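Parents who coach from the sideline at U10 games
Burevine Youth Soccer Forum > Coaches' Corner

leftfoot_larry
August 14, 2024

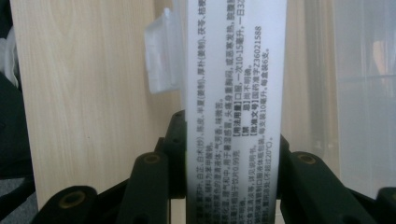

My U10s get more advice in one half than I got in my whole playing life, and most of it is "KICK IT." I wrote up a sideline rule for parents and emailed it out. I thought it was short. My co-coach says it reads like that white tube with the columns of small Chinese print running up it, ingredients, dosage and all. Anyone got a version parents will read?

koster_keeper
Two words: silent game. We did one in April. Clapping only. The kids talked to each other for the first time all season.

mudboots142
Hated ours. My daughter asked if we were mad at her. Kids like hearing a familiar voice, even one that doesn't understand offside.

koster_keeper
It's one game, mudboots. She'll live.

mudboots142
She will. I'm asking what she learned from it.

rerkent_ref
I'm with mudboots on this. Cheer all you want, just no instructions. At the Clakari tournament they moved parents back 5 yards and it helped more than any email.

leftfoot_larry
Moving them back I can do. I have cones. How did you deal with the ones who drift forward?

rerkent_ref
Stopped play and waited. Took 4 stops. The fourth was for a grandmother, and I'd do it again.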